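12/30/25

Plerkerside primary polling, cleanup of the September voter file.

Loaded the file into Stuvo again this morning. 3,680 records after removing duplicates. The Lulta export still writes "leaning" and "undecided" to the same code, so the runoff question can't be used until that's split. Fixed by hand for wards 2 and 3, rest to do.

Reran turnout weights with the age bands merged. The incumbent's lead shrinks by up to 3 points, mostly in the precincts by the river. Want a second pair of eyes on this before it goes in the memo.
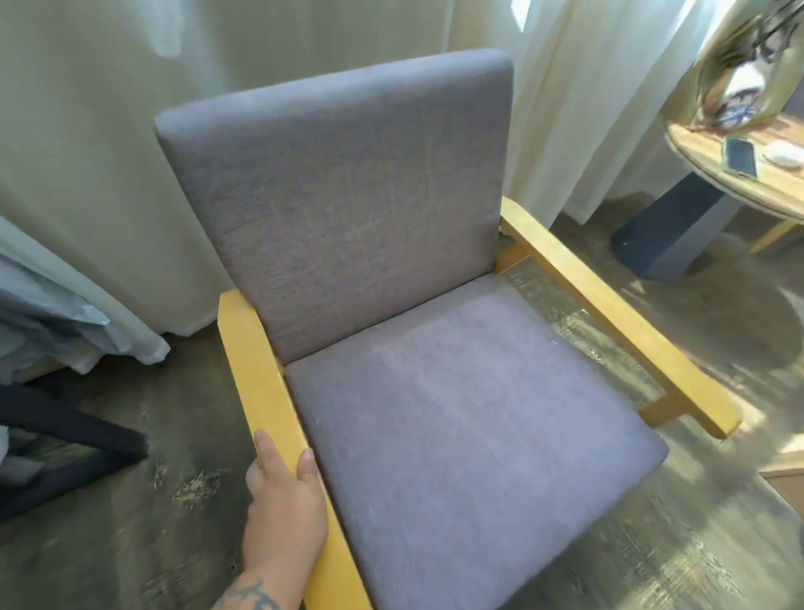 Lu script crashed on the absentee table, blank party field in 20 rows. Set them to "none" and it ran. Old weights are in the backup folder, don't overwrite.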